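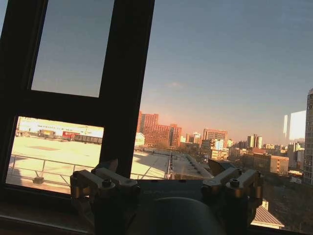 Figure 1. Wrist camera view through the lab window, with the gripper at the bottom and low sun on the brick towers.

Teaching an Arm to Put Things Away: Collecting Demonstrations for Brimura
Radu Sârbu
Project report, Civumstead, December

1. What we set out to do

Brimura is a student project with a modest goal. We want a robot arm to pick a small object off a table and put it in a tray, and we want it to learn how by watching people do it. My part was the watching. I was responsible for the examples: deciding what they should look like, getting them recorded, and working out which ones were fit to learn from.

The proposal says we would collect 1,000 demonstrations, train a policy, and spend the rest of the term making it better. The first of these took most of the term. I had set aside two weeks for it, on the grounds that a single pick takes less than a minute and I own a calculator.

2. Setup

The arm is bolted to a bench beside the window. It is called Rozīte in our logs and other things during recording. It carries a two-finger gripper and a small camera mounted close to it, which sees whatever the gripper is aimed at plus a generous amount of the gripper itself. A second camera on a pole looks down at the bench. The operator sits at the other end of the room and moves the arm with a handheld controller while looking at both camera views on a monitor.

I insisted on the monitor. If the operator looks straight at the bench, they use information the policy will never get, such as the back of the cup. Everyone agreed with this rule in the meeting. During recording I found that people will lean a surprising distance out of a chair to peek around a monitor, so I put up a cardboard screen. It is the one piece of hardware in the project that worked the first time.

Recording and playback are handled by Neteo, a set of scripts written by last year's group. It saves both video streams, the joint positions, and whether the gripper was told to open or close. The documentation is one text file that ends in the middle of a list.

3. The task

We used 18 objects, mostly things found in the room: mugs, tape rolls, a sponge, markers, a stapler, a rubber duck whose owner has asked for it back. The operator presses start, moves to the object, grips it, lifts it, carries it to the tray, lets go, and returns to a rest position before pressing stop.

The instructions for operators went through several drafts. The first said "Pick up the object and place it in the tray." This produced demonstrations in which the object was dropped into the tray from a great height, nudged into the tray, or carried there by way of a scenic tour of the workspace. The final version is a full page and includes the sentence "Please do not throw it." I'm told it is still too vague about the stapler.

The starting position of the object was the next problem. I asked operators to put it "somewhere random." People asked to be random put a mug in the middle of the bench with its handle to the right. When I plotted the first batch of starting positions, I got a tidy blob with a few lonely dots near it. After that, a script chose a square on a taped grid and an angle, and the operator was relieved of the burden of spontaneity.

4. Collecting

Operators were students from the same course, paid in snacks. A session ran for an hour with a break in the middle. I'd planned on two-hour sessions, but in the second hour the picks got quicker and the grips got worse, and people began closing the gripper on faith.

New operators were also a problem, in a more interesting way. Their demonstrations were full of pauses. They would stop above the object, think, move a little, and think again. A person watching the replay sees someone being careful. A learning system sees that the right thing to do above a mug is, very often, nothing. Our first trained policy learned this perfectly. It reached the mug, hovered over it, and stayed there with an air of deep concern until we stopped the run.

We tried cutting the pauses out with a script that removed any stretch where the arm was still. This also removed the moment when the gripper closes, because the arm is still while that happens. The next policy didn't hover. It swept past the mug without closing its fingers at all. The current script keeps anything within a second of a gripper command, and new operators now do a practice set that isn't saved.

5. The window

I would like to thank whoever put the bench there. The room has a very nice view. From the right angle the wrist camera gets rooftops, trees, and a lot of sky, and when the sun is low the brick buildings go bright orange. In the same view, anything in the shade goes close to black and the sunniest roof goes close to white.

For the dataset, this is less charming. The wrist camera sets its own exposure. When the arm swings toward the glass the camera darkens everything to cope with the sky, and when it swings back, the bench is too dim to see for a moment. In that moment the operator is flying on memory. Reflections on the glass are a smaller nuisance. The metal linkages on the gripper also catch the light, and the glint moves when the wrist turns.

My first reaction was to close the blinds, but the room has none. My second was to record only after dark, which gave us very consistent video and a policy that worked beautifully after dark. We ran it at three in the afternoon and it went for the sun patch on the bench with real confidence.

In the end I stopped fighting and made daylight part of the plan. Each object was recorded in the morning, in late afternoon, and under the ceiling lights, and the time of day was written into the log. I also fixed the exposure on the overhead camera. On the wrist camera I couldn't find a fixed setting that suited both the bench and the window, so it remains automatic and I remain unhappy with it.

6. Sorting the good from the rest

We finished with 1,089 recordings, a number I was proud of for one evening. Then I watched them.

About 400 had to come out. The largest group were failures that someone had saved as successes, usually by pressing the wrong one of two identical buttons. (They are no longer identical. One has the duck's face on it.) Others had dropped video, a hand reaching in to rescue a rolling marker, or joint positions that lagged behind the pictures. That last kind is nasty, as it looks fine on replay and only shows up when you compare the closing of the fingers with the logged command. I hadn't thought to check until well into the sorting, so I got to start again.

I kept some clumsy ones on purpose. If an operator missed the grip, backed off, and got it on the second try, the recording stayed in. A policy trained only on clean picks has never seen a miss and has no idea what to do after one. Ours used to carry its empty gripper to the tray and open it there with great care. With the recoveries included it sometimes goes back and tries again, though it still makes some very solemn deliveries of air.

7. What I would change

I would sort as I record. Watching ten recordings at the end of each session is dull, but it would have caught the button problem in the first week. I would write the time stamps check before recording anything. I would also train a rough policy early, with far fewer demonstrations than seem reasonable, since the hovering told me more about our data than any of my plots had.

The clear objects are still missing. We tried a drinking glass and neither camera could make much of it, so it went back to the kitchen. The stapler is in the set, but most of its recordings were among the ones removed.

The cleaned recordings, the operator page, and the pause script are in the Brimura folder on the group drive. I've also finished the list in the Neteo text file, as far as I could guess what the remaining items were.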